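Sildale Tub Trolley, three-tier

Home / Storage / Trolleys and tubs

Colours: eucalypt, charcoal, oat
In stock at the Plestwood warehouse

We've wanted to stock a proper tub trolley for ages, and the Sildale is the one we kept coming back to. It's a steel frame on four rubber castors with three deep tubs that slide out from either side, and it rolls beautifully! Over carpet joins, over the lip of a doorway, down the ramp to the shed. If you run a toy library, a playgroup or just a household where everything ends up on the lounge room floor, it makes pack-up time so much shorter.

The tubs are the best bit. Each one holds 34 litres and sits on a pair of runners, so you can pull it halfway out and rummage without it tipping (we had a very good go at tipping it). Lift slightly at the end of the runner and the whole tub comes free to carry to the table. The handles are moulded with a rounded edge, so a full load of blocks doesn't bite into your fingers.

Specifications
Height: 724 mm including castors
Tubs: three, 34 litres each
Maximum load: 12 kg per tub
Frame: powder-coated steel
Castors: four, two with foot brakes
Warranty: 12 months on frame and castors

Putting it together

The frame comes flat with an Allen key in the bag. Leave all the bolts finger-tight until the top rail is on, then stand the trolley on a level floor and tighten from the bottom up. The runners are marked L and R on the inside face, and it's easy to miss in dim light. Braked castors go at the handle end.

Lids are sold separately. The Mak clip lid fits all three tubs and can be written on with a whiteboard marker. The older Godemo lids are a whisker too narrow, so please don't order those for this one, even though they look the same on the shelf.

Cleaning

Warm soapy water and a soft cloth for the tubs. They can go out in the sun to dry for an hour or so, but eucalypt will fade if it lives on a verandah. A drop of light machine oil on the castor axles once a year keeps them quiet.

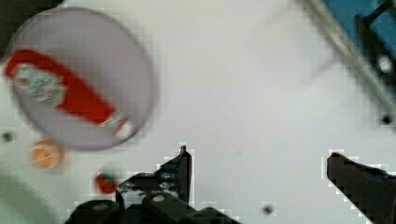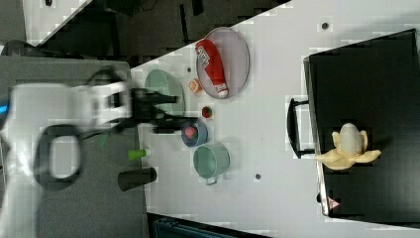
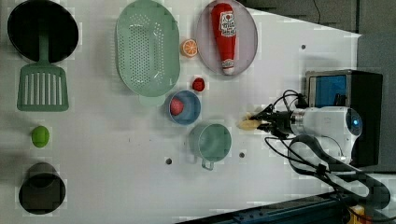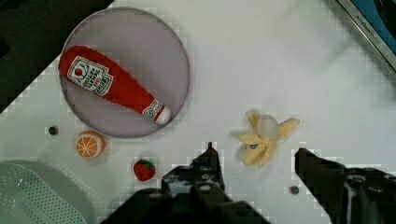

Sorting is where the three tiers really earn their keep, and everyone has their own system. We like heavy things at the bottom, everyday things in the middle and anything with small parts up top. Play kitchens are a fun one to sort because the shapes are so mixed. Squeeze bottles and little round fruit can go in together, but give the pan and colander in the third photo a tub of their own, and slip a slotted spatula like that one down the side on a slant before the bulky things go in. Dress-ups pack down smaller than you'd think if you roll them.

Spare parts

Single tubs, runners and castors are all available, so one cracked tub doesn't mean a new trolley. Let us know your frame colour when you order runners, as the end caps are matched. Oat is due back in October.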